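How to Wash New Strong Colors Without Spoiling the Rest

By Yvette Chan
February

Print this page | E-mail this page

When I moved to a country where everybody has a front-loading machine, I had to learn laundry again. My mother washed in a top loader with a lot of water, and she put the reds in a bucket first. I did not own a bucket. In my first winter I washed a new red tablecloth together with my pillowcases, and for the next years I slept on pink ones.

This page explains how I now wash small loads of strong colors: red, orange, navy and black. It is written for a normal household machine and for everyday cotton clothing. For wool and silk please follow the label, as I have no good experience to share with these.

What you need

A basket that can stand close to the machine door. Mine is woven and has a smooth lining of old sheet that I take out when it is dirty, but any basket is good if it has no sharp ends inside.
A white cloth or an old white sock for the color test.
Liquid detergent for colors. Powder for whites often contains bleach, so leave it on the shelf.
A small pair of scissors.
A dry towel for wiping the door.

Step 1. Test the color

Take the new piece and find a place that does not show, for example the inside of a hem. Wet the white cloth with warm water, press it on the hem and hold it there while you count slowly to thirty. Then look at the cloth. If it is still white, the piece can go in with other strong colors. If there is a little color on it, wash the piece with its own color family only. If the cloth is strongly colored, wash the piece alone, and test again after the wash.

My neighbor Lorne Caron does not believe in this test. He puts everything together in cold water and says that cold water forgives. Maybe it is true for his clothes, which are mostly gray.

Step 2. Look at the edges

Before washing, look at every edge of the fabric. A hemmed edge needs nothing. A raw edge, where the cloth was cut and not sewn, will lose threads in the drum. The threads twist together and pull on the weave, and then you get a hard knot which is difficult to open when it is wet.

Cut the long threads with scissors. Do not pull them. If the edge is very loose, sew one line of zigzag stitches, or fold it over two times and baste it by hand with big stitches. You can remove the basting later. For a piece of cut fabric that is not yet made into anything, I put it into a mesh bag and close the bag well.

Twill needs some attention. It is the weave with small diagonal lines, the same as in work trousers. It is strong, but it keeps the folds in which it was washed, and on the fold lines the color can become lighter. Turn twill clothes inside out. Open the folds with your hand before you put them in.

Step 3. Empty the pockets and close what can open

Zippers up, hooks closed, buttons open. I know that many people close the buttons also, but closed buttons pull at the holes. Paper handkerchiefs are the worst enemy of black clothing, so put your hand really into the bottom of each pocket.

Step 4. Carry small bundles

For a small load I roll each piece into a bundle and stand the bundles side by side in the basket. It looks too careful, but there is a use in it. I can see every color from above and no sock travels inside a sleeve. When I come to the machine I take one bundle, shake it open, and put it in. Then the next one.

Put the basket directly beside the door. If it stands behind you, you turn each time, and small things fall on the floor and you step on them. I also tip the basket up a little toward me for the last pieces. It is easier for the back.
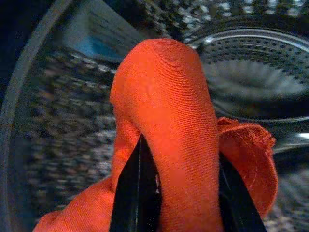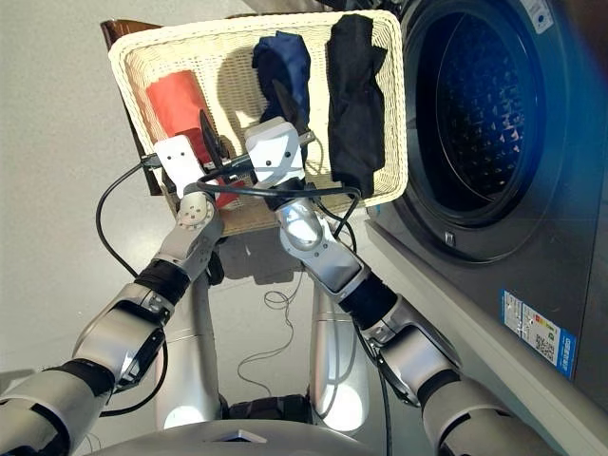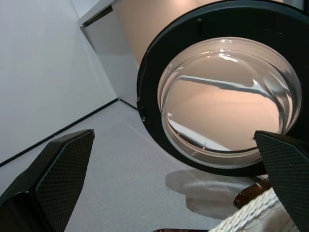
Orange twill in the drum (first picture); orange, navy and black in the basket beside the machine (second picture); the round glass door (third picture).

Step 5. Load the drum

Put the heaviest piece in first, to the back of the drum, and the lighter pieces in front. Drop them in open and do not press them. When everything is in, you should be able to put your hand flat between the clothes and the top of the drum. If the hand does not go in, take one piece out and wash it next time.

The opposite is also a problem. If you wash only one heavy piece, for example one pair of jeans, the machine cannot balance it, and in the spin it knocks. Three pieces of similar weight are better than one. If you have only one that must be washed alone, choose a low spin.

Check the rubber seal around the opening. Lift the fold with your finger at the bottom, where small things collect. A sleeve or a drawstring that stays between the seal and the glass can be damaged, and water can come out on the floor.

Step 6. Close the door and choose the program

Push the door until you hear the click. If the machine does not start, open the door again and look for cloth in the way. Do not push harder.

For strong colors I use these settings:

Temperature: cold, or the lowest warm setting if the clothes are really dirty.
Detergent: 2 small spoons of liquid for a small load. Too much foam does not rinse well, and on navy and black it leaves pale marks.
Spin: medium.
Extra rinse: yes, for the first 2 washes of a new red or orange piece.

I do not use vinegar or salt for keeping the color. Hélène Zacharias, who taught me to sew, told me that the dye in modern clothing is already fixed or not fixed in the factory, and the kitchen cannot change it. I tried salt anyway, with half of an old red shirt. I saw no difference between the two halves.

Step 7. Take the clothes out at once

This is the step where I failed most often. If wet clothes of different colors lie together in the drum, the color has time to move from one to the other. Set an alarm on your telephone for the end of the program.

Take the lightest color out first. With the three colors in this article, orange goes out first, then navy, then black. Shake each one, pull the seams straight with your hands, and hang it in the shade. Red and orange lose their color quickly in direct sun. If you must dry outside, hang them inside out.

Step 8. After the wash

Wipe the glass of the door and the rubber with the dry towel. Look inside the drum also. Lint and loose threads stay on the metal, and they will sit on your next load. If the next load is white, run the short rinse program with the machine empty before it.

Leave the door a little open for some hours, if you have no small children or cats. A closed wet machine begins to smell, and then the clothes smell too.

If the color has already moved

Do not dry the stained piece, and do not iron it. Heat makes the color stay. Wash it again while it is still wet, alone, with the detergent you normally use. Often this is enough. If it is not enough, soak it overnight in cool water with oxygen bleach for colors, but read the label of the clothing first. My pillowcases came after the dryer, so for them it was too late.

Questions from readers

Dwight MacLeod wrote to ask if black and navy can always go together. In my house they do. After 5 washes or more, I also add dark gray and dark green.

Benedek Deák asked how to recognize the inside of a navy piece from a black one in a dark laundry room. I take both to the window. If there is no window, put a piece that you know is black next to it and compare them under the light of the telephone.

The next page will be about folding fitted sheets, which I have still not learned completely.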